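A bancada de dez mil reais e o pano de prato

Por que tanta gente reforma a cozinha e continua cozinhando no mesmo cantinho

Consuelo Barrios tem uma cozinha nova. Tem também uma chaleira velha, um fogão que ela não quis trocar e uma raiva específica da marcenaria. "Pedi gaveta. Três vezes. Veio porta." Ela abre a porta, se abaixa, tira duas panelas do caminho para chegar na terceira. Levanta com a mão nas costas. "Todo dia isso."

Visitei a casa dela numa manhã de chuva, em julho, a primeira de uma série de cozinhas que andei vendo para esta reportagem. Cozinhas recém reformadas, todas. Algumas lindas. Quase nenhuma funcionando como o dono tinha imaginado na planta.

O problema começa antes da obra. Começa na pasta de referências, aquela do celular, onde a pessoa vai guardando foto de cozinha alheia durante meses. Consuelo tinha 243 imagens salvas. Ilha, pendente de latão, prateleira aberta com louça de cerâmica. Nenhuma lixeira. Nenhum escorredor. Ninguém descascando batata.

"Eu mostrei tudo para o projetista e ele achou ótimo. Não me perguntou o que eu como."

Come o quê, então? Feijão, bastante. Sopa no inverno. Peixe na sexta, hábito da mãe. Bolo quando os netos vêm. Uma cozinha de panela grande, portanto, de panela pesada, que precisa de um lugar para pousar perto do fogo. O projeto deu a ela 22 centímetros de bancada de cada lado do cooktop que acabou não comprando. A tábua não cabe.

Quem trabalha com isso há tempo fala sempre da mesma coisa: apoio. Um pedaço de bancada livre entre a pia e o fogão, largo o suficiente para cortar, temperar, largar a colher suja. Parece pouco. É onde se passa a maior parte do tempo, e é a primeira coisa sacrificada quando alguém quer encaixar uma torre de fornos.

Lụa Quan desenha cozinhas para apartamentos pequenos e tem um método que espanta cliente apressado. Antes de riscar qualquer coisa ela pede para a pessoa fazer o jantar. O jantar normal, de terça. Fica sentada num banquinho com um caderno, anotando passos. Vai da geladeira para a pia, da pia para a gaveta, volta porque esqueceu o alho. "Uma cliente andava até a área de serviço para pegar o azeite. Morava ali há anos e nunca tinha reparado."

Ela cobra por essa visita, o que também espanta. R$ 700, descontados do projeto se houver projeto. Às vezes não há. Às vezes a pessoa muda o azeite de lugar, compra uma luminária e resolve a vida.

Luz, aliás. Outro assunto que fica para o fim, quando o dinheiro já acabou. A lâmpada no centro do teto joga a sombra de quem cozinha bem em cima da faca. Uma fita sob o armário aéreo resolve, mas o ponto elétrico tinha que ter sido previsto antes do revestimento, e aí ninguem quer quebrar a parede que acabou de pagar.

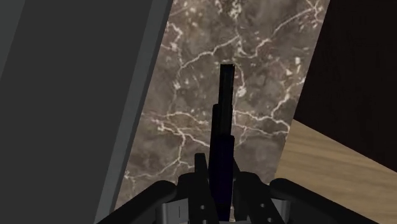 E o revestimento é caro. No orçamento que Consuelo guardou, dobrado dentro de um livro de receitas, a pedra sozinha custou mais do que todos os eletrodomésticos. A marmoraria Miranda, do bairro vizinho, cobrou o corte da cuba à parte. O frete à parte. O recorte da tomada, também à parte, e esse ela só descobriu no dia.

Vale uma pausa para falar de mármore. Mancha. Limão, vinagre, vinho, molho de tomate esquecido durante a novela — tudo isso ataca a pedra, e o impermeabilizante ajuda com a mancha mas não impede que o ácido tire o brilho. Quem tem avó com pia de mármore sabe que ela fica fosca em volta da torneira e que a avó nunca ligou. Dá para conviver. O que não dá é para comprar uma pedra que risca e passar os proximos anos com medo dela, forrando a bancada com pano de prato para a visita não pôr o copo.

Vi isso em mais de uma casa. A bancada linda, coberta.

Granito aguenta mais. Quartzito também, em geral, embora seja vendido com nomes tão criativos que o comprador às vezes leva mármore achando que levou outra coisa. Lụa recomenda pedir uma sobra da chapa, levar para casa e maltratar. Meio limão virado para baixo, uma noite. De manhã se sabe.

Os laminados melhoraram muito. A linha Nudex, que apareceu em duas das cozinhas que visitei, imita madeira clara de um jeito bastante decente, e o dono de uma delas confessou que só contou para a sogra depois do Natal. O puxador embutido da Jokley, por outro lado, junta farinha. Junta mesmo. Precisa de escova de dente para limpar.

Tem ainda a questão do dinheiro que some. Todo mundo que entrevistei passou do orçamento, e quase todos pelo mesmo motivo, que é mudar de ideia com a obra em andamento. A torneira que sobe de padrão. O rodapé que já que está quebrando. Um casal mostrou a planilha com certo orgulho: a última linha, "diversos", somava R$ 3045. Diversos o quê? Eles se olharam. Ela lembrava de um sifão.

Minha sugestão, depois de tanta cozinha dos outros, é chata. Esperar. Morar com a cozinha feia uns meses, de lápis na mão, e anotar o que irrita. A gaveta que emperra, a tomada longe, o cesto de cebola que nunca teve lugar. A lista costuma sair mais curta e mais barata que a pasta de fotos.

Consuelo já tem a dela, presa na geladeira com um ímã de farmácia. Gaveta para as panelas. Gancho para o pano. Um banquinho — esse ela mesma sublinhou, duas vezes. O marceneiro prometeu passar na quinta para medir de novo. Ela fez café e deixou as portas abertas, todas, para ele ver bem.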